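Maes Insertion Toolkit: Frequently Asked Questions

Last updated May 8, 2023

This page collects the questions we receive most often about Maes, the software that Zondis uses for peg insertion and shape sorting. It covers perception, planning, force control and logging. If your question is about license keys or invoices, please use the contact form.

General

What is Maes?

Maes is a set of software modules for contact tasks with a robot arm. It reads the cameras and the force values, decides on a grasp, plans a path to the hole, and then controls the last part of the motion, where the peg and the board touch each other. You can use all the modules together, or only one of them with your own code around it.

Is Maes a complete robot controller?

No. Your arm keeps its own controller, with its own safety limits. Maes sends targets to it and listens to what comes back. If the connection is lost, Maes stops sending and the arm controller decides what happens next. Please set this behavior on the arm side before your first run.

Which tasks is it tested on?

We test mostly with foam shape boards and pegs of different profiles. The round peg is the easiest case for planning, because the rotation around its own axis does not matter. A star needs the right rotation, and a small error there is enough to block it.

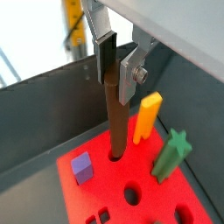

For each shape the planner needs a short file that we call the shape card. It contains the profile, the length, the symmetry and the clearance you expect. The symmetry line is the one that people forget. Without it, the planner treats every rotation as different, and it will sometimes turn the wrist very far for no benefit. For a round peg write "symmetry: full". For a square one write the number of equal positions.

Can I use my own shapes?

Yes. Copy one of the shape cards in the folder, change the values, and run the card checker. The checker finds missing fields and impossible sizes. It can not find a wrong measurement, so please measure two times.

Perception

How does Maes find the holes?

There are two steps. The first step uses the overview camera and finds the board and its rough angle. The second step uses the wrist camera and finds the edge of the one hole that the planner has chosen. The second step is more exact, but it sees only a small area, so it depends on the first one being not too wrong.

The hole finder is confused by parts that stand close to the hole. What can I do?

This was a common problem until the October release. A tall part can hide a piece of the hole edge, and the old finder closed the missing piece with a straight line. The result was a hole center that was shifted to one side. The present version marks the hidden piece as unknown and fits the shape only to the edge it can see. If less than half of the edge is visible, it asks the planner for another viewpoint.

You can help it by choosing the order of insertion. Fill the holes that are far from the wrist camera first, so the tall parts stay behind the gripper and not in front of it.

Why is the position of the peg tip wrong, although the grasp looks correct?

Usually the peg is tilted between the fingers. A small tilt at the top becomes a large error at the bottom when the peg is long. Turn on "tip_check" in the grasp settings. The wrist camera then looks at the lower end of the peg before the approach, and the planner corrects its target with this value.
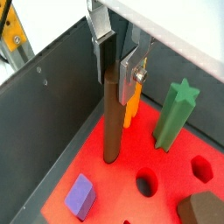

The check costs a little time in every cycle. For short parts you can leave it off. For long parts we recommend to keep it on, also when the grasps are good, because finger pads become worn and the tilt grows slowly over many cycles.

Do I have to calibrate the wrist camera again after I change the fingers?

If you changed only the fingers and the camera mount was not touched, you do not need a full calibration. Run the finger offset routine. If the mount was loosened, even a little, do the full one.

Planning and control

What happens when the peg touches the foam beside the hole?

The force control stops the downward motion at the limit you have set and starts a search. The search is a small spiral around the expected center, with light pressure. When the tip falls into the hole, the force drops and the downward motion continues. If the spiral ends without a drop, Maes lifts the peg and looks again with the camera. After 3 failed searches it puts the part back and writes an error in the log.

Should I use the same force limit for foam and for hard fixtures?

Please do not. Foam gives way under pressure, so the force rises slowly and a search can begin too late. A hard fixture gives a sharp rise, and the same limit will feel very rough. There are two profiles in the package, "soft" and "rigid". Select one for each station, and adjust from there.

Can the arm wait next to a placed part and then come back to it?

Yes, with the "hold_near" command. The arm moves to a free position beside the part, with the fingers at a height you select, and waits for the next instruction. The planner treats the placed part, its holder and the walls of the work area as obstacles during this time.

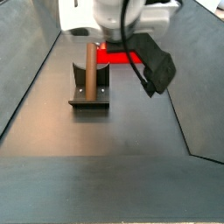 Tasthorpe wrote to us that in their cell the hold position was too close to the fixture, and the next path began with a large detour; for them it was enough to raise "hold_clearance" by 7 millimeters. We have put this advice in the manual too. The default value is small because many cells have little free space.

Does the planner know about cables?

Only in a simple way. You can add a cable zone to the tool model, which is a thick tube around the place where the cable usually hangs. It does not simulate how the cable moves. Make the zone a bit larger than you think is needed.

Logging and tools

How much is recorded?

By default Maes keeps the force values, the joint positions, the planner decisions and one picture from each camera per attempt. The log folder keeps the last 600 attempts and then deletes the oldest. You can change this number in the log settings.

Can I replay an attempt without the robot?

Yes. Open the log in Gellton, our viewer. You can go through an attempt step by step and run the hole finder again with other settings on the saved pictures. The force part can be displayed but not calculated again, as the contact would be different with every new setting.

Gellton opens very slowly with old logs.

Logs from before version 2 have no index. Run the converter one time on the folder. With a large folder it can take over an hour, so it is better to start it in the evening.

I found an error in a shape card or in this page. Where do I send it?

Use the report button in Gellton, or the contact form. Please attach the log file of the attempt and the shape card you used.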